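Re: [members] Plistance placement fee - has anyone paid it?

Mbali Oosthuizen wrote:
> My cousin has been offered farm work in Canada through an agency called
> Plistance. They want 700 dollars up front for "visa labour processing"
> and say the contract comes after. Has anyone on the list dealt with them?

Mbali,

Please ask your cousin to hold off paying. I rang the provincial licensing office in March about the same agency, after a neighbour got a letter from them. The clerk could find no recruiter's licence under that name, or under Graseck, the name at the bottom of the letter.

In this province a recruiter can't charge the worker for finding the job. The employer pays. If the farm is real, your cousin can look up its number independently and ask whether it has a position open. Don't use the number in the offer.
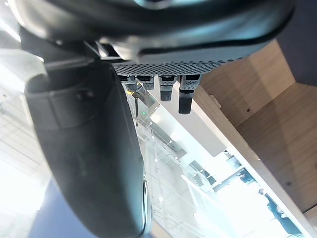
Apinya Phuthong wrote back to me off-list and said I could pass this on: she paid them 205 dollars for a medical booking, and the clinic had no record of her name. They then asked for another 2,000 for "housing". She stopped there and reported it to her bank, which is still looking into the first payment.

If your cousin has already sent a passport scan, the passport office should hear about it too. Keep all the emails and any receipts, including the envelopes if anything came by mail.

I have the complaint form here, 18 pages with the notes, and can send a copy to anyone who wants it.

Prakash Rodrigues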